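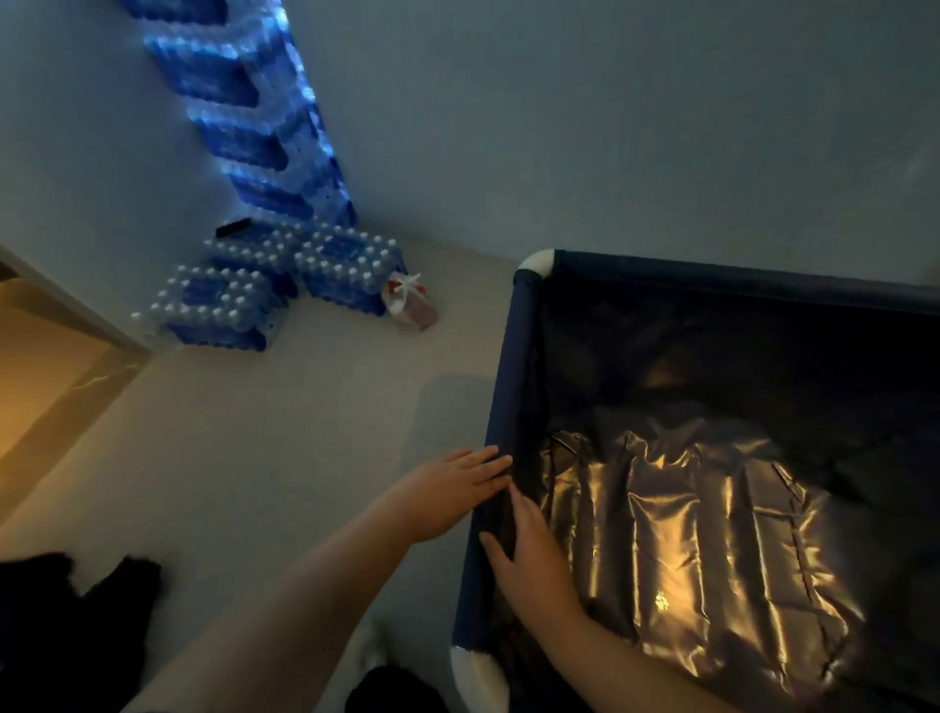 Does a small pick-and-place arm need a soft drop bin?

Only if it releases from a height. My Idero lets go well above floor level, and hard totes were denting the parts.

The Hosgate folding pen is meant for babies. I bought it after reading Tatsuya Kubo's notes on his own cell. Navy fabric, padded top rails, white corner caps, a quilted mat in the bottom. I put it together in the hallway, away from the arm. 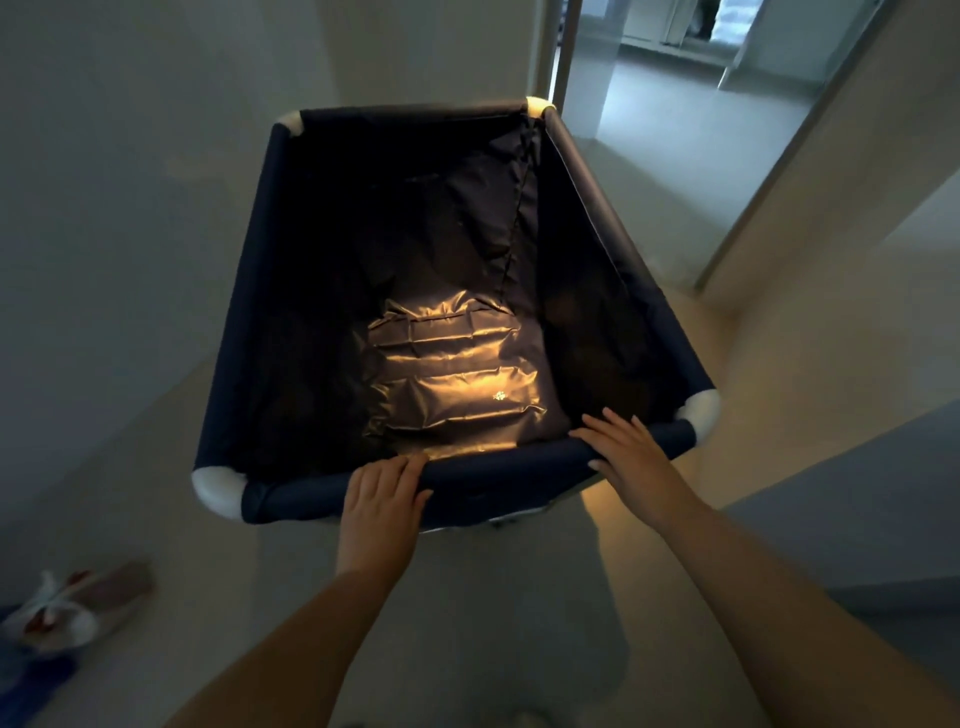
SETUP AND UPKEEP

Lock all four top rails before you load anything. Press down on each one with both hands, then check the corners again. Leave the mat in. After that, jog the arm to its release point at low speed and teach the drop position over the middle of the pen. I ran 342 drops on the first program and had to reteach once, after the pen crept away from its floor marks. Two more strips of tape fixed it.
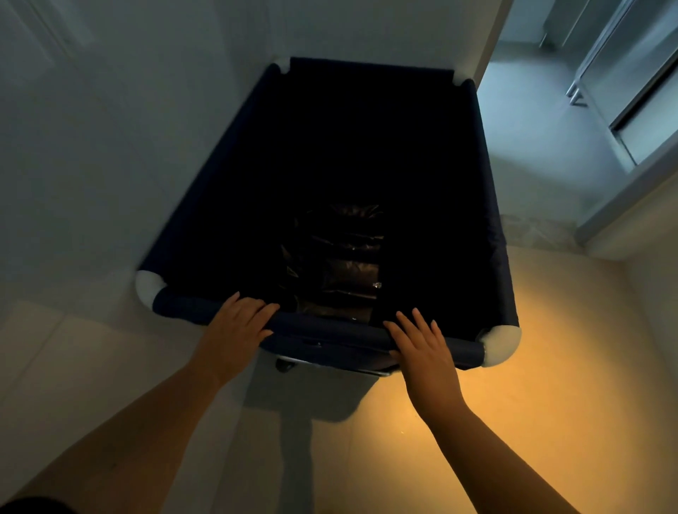
The rails also need a push every 1000 drops or so, when I grease the Estik gripper. I wipe the mat down then too. My one complaint is the instruction sheet, a single page of tiny drawings. Four stars out of five.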